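Arm stops mid-job on RAM insert, protective stop

presitz_946
Cell is a Dell tower on its side, arm puts in CPU, RAM, card, drive from the fixture. Since the Curno update it faults on the memory step. Force limit trips, arm freezes over the board. 5 times today.
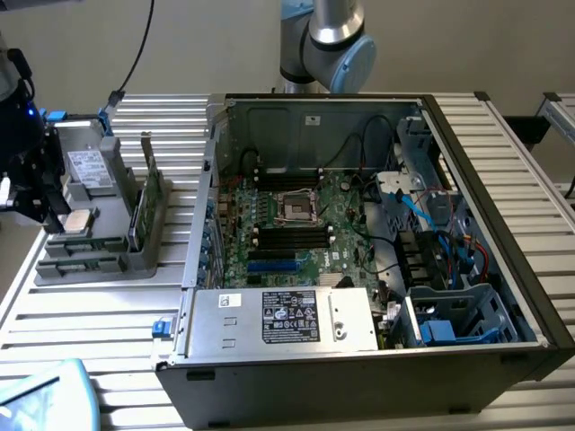

Replies (4)

shanthi_s
What's your force limit? DIMMs need a real push.

presitz_946
70 N. Was fine in February, same program

GyozoSz
Raise it to 90 and move on.

mortv
Please don't. You'll crack a slot, or someones finger if they're reaching in. Check tool payload first – updates on ours wiped it back to default. Also are the slot latches open??

GyozoSz
Never cracked one in 2 years. Limit is too low for DIMMs, period.

presitz_946
Latches open, checked. Payload was zero!! Put teh right number back in, running it again after lunch. Leaving the limit alone for now – sorry Győző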